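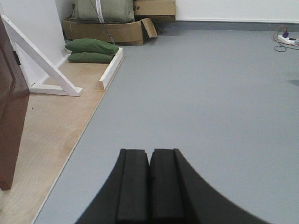
What should I check first when a low plywood platform creaks or rocks on a smooth floor?

Start with the floor contact. Walk slowly along each edge, listen for the spot where the noise is loudest, then slide a thin piece of card under the platform there. If the card goes in easily, the platform is sitting on air at that point and needs packing underneath before you touch any screws.

Ticket 162
Opened: 11 September 2021
Site: Ellery, ground floor, room 11
Subject: Platform creaks near the white rail, slight rock by the door
Opened by: Shayne Cartwright
Assigned to: Alfredo Aquino
Status: Resolved, one item left open

Shayne Cartwright
Hi all! First off, we love the platform. The pale plywood against the gray floor looks great and the room feels twice as big. Two problems though. It creaks when you step up near the low white rail, a sharp click more than a groan, and there's a tiny rock at the end nearer the door. The white slatted bracket next to the wall stays put when I push it, so I don't think that's the cause. Nothing has been moved since it went in last April.

Alfredo Aquino
Thanks Shayne, that's a really useful write-up. Couple of things before I drive over. Does the click come when you step on, when you step off, or both? And can you press down on the rail with your hand and tell me if it makes the same noise?

Shayne Cartwright
Both, but louder stepping off. Pressing the rail does nothing. Pressing the plywood right beside the rail does it every time.

Alfredo Aquino
Great, so the rail itself is probably fine and the sheet is lifting against a fixing. Please don't tighten anything yet. Pulling a sheet down onto a gap just moves the creak along. I'm in Fluvville this morning and can be with you after lunch.

One request: could the power strip by the baseboard get its cables gathered up before I come? I'll be on my knees along that side with a long level and I'd hate to yank somebody's plug out.

Shayne Cartwright
Will do. I'll also ask Keith to put the leftovers from the install somewhere you can get at them.

Keith Donnelly
Leftovers are in the room, over by the white wall. The box marked 2# should have the packers and spare screws in it. I taped it up myself, so bring a knife. The big green sack is soft stuff, dust sheets and padding. Leave that one shut unless you want to spend the afternoon folding.

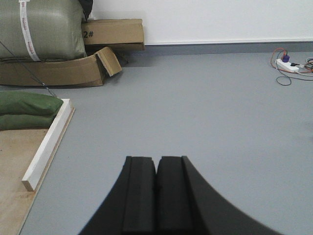

Green sack and box 2# against the wall, Ellery

Alfredo Aquino
Perfect, found both right away. Notes from the visit:

Level laid along the gray floor, door end to back. Floor dips a little near the door. Very small, you'd never see it, but the card test slid 30 mm under the platform edge.

Level laid across the plywood. Fine in the middle, falls off slightly at the same spot.

Rail checked along its length. Straight, no movement.

Bracket checked at the foot and up the long brace. Solid. Lovely bit of work, by the way, whoever cut those angles.

Took out two screws beside the rail. One had gone in at a slant and the sheet was riding up and down on it — there's your click! Redrilled, put in a straight one from the box, click gone.

Packed the low corner with two thin Pokstead packers. Rock gone. I jumped on it, then I made Keith jump on it.

Shayne Cartwright
Just walked up and down it for a good five minutes and it's silent. So happy with this! Is there anything we should keep an eye on?

Alfredo Aquino
Try the card test again when the heating comes on, as plywood can shift a bit with the season. If it slides in anywhere, add a packer and leave the screws alone. The few small dark marks on the plywood are only on the surface as far as I can tell, no need to sand.

Brodie Tawhiri
Jumping in from the Emora site. We have the same platform and a very similar click. Same side too, right by the lip. Is it worth looking for a slanted screw?

Alfredo Aquino
Definitely worth a look, Brodie. Do the card test first, then run a fingertip over the screw heads. A slanted one has a high side you can feel. Open your own ticket if you get stuck and link this one.

Vaughan Goodwin
Closing the creak and the rock. Leaving one item open: box 2# needs fresh tape and a contents label before it goes back to the store. Keith has it.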